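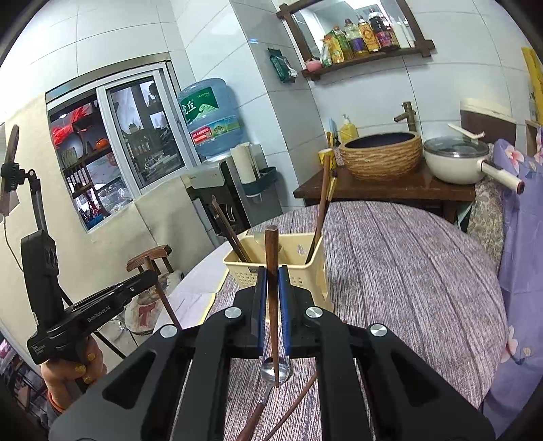

A chopstick held upright above a metal spoon with a long brown handle.

Starnby takeaways told to drop throwaway cutlery
February 2023

Takeaways and market stalls in Starnby will have to stop handing out single-use plastic forks, knives and spoons unless a customer asks, under new rules agreed by the town council on Monday night.

The change covers sit-in cafes as well. Chopsticks, stirrers and straws come under it too, whatever they're made of. Shops have until the summer to use up old stock, no fines before then.

It follows a street litter count in January, when 1,617 bits of cutlery were picked up between the bus station and the river in one weekend. Most of it plastic. A good deal of it still in the wrapper, the council says, so never used at all.

Brandis, the noodle bar on the corner of Mill Lane, has gone early. Customers there now get a metal spoon and proper chopsticks if they eat in, and nothing in the bag if they don't. The bar says it was getting through up to 2,000 plastic sets a month and binning plenty that came back with half-eaten orders.

Virág, the bakery and soup kitchen next to the library, is less keen. Its lunch trade is nearly all office workers eating on benches, and it reckons soup without a spoon is a hard sell. It wants to charge a small deposit on metal ones instead. Council officers have said that would be allowed, as long as the deposit is shown on the menu and given back in full.

Washing up is the sticking point for the smaller places. Several stalls on the Saturday market have no running water and only share a standpipe behind the car park. A trial wash service run by Dilix, the catering hire firm, will start next month with 4 stalls. Crates of clean cutlery dropped off before opening, dirty ones taken away at close. The council is paying for the first 400 sets and stalls pay for anything lost after that.

Not everyone on the council was happy. Some members wanted a straight ban, with no asking allowed. Others said traders had enough on with energy bills. An amendment to put the start date back to next year was voted down. One to exempt care homes and the hospital cafe went through without a vote.

Disabled customers who need a straw will not have to explain why, the rules say, and shops must keep some behind the counter.

Delivery apps are the bit still to be sorted. Orders placed on line often tick the cutlery box automaticaly, and the council can't make the apps change it. Officers will write to them and report back at the next meeting.

Leaflets go out to traders from next week. A drop-in session will be held at the town hall, date to be confimed.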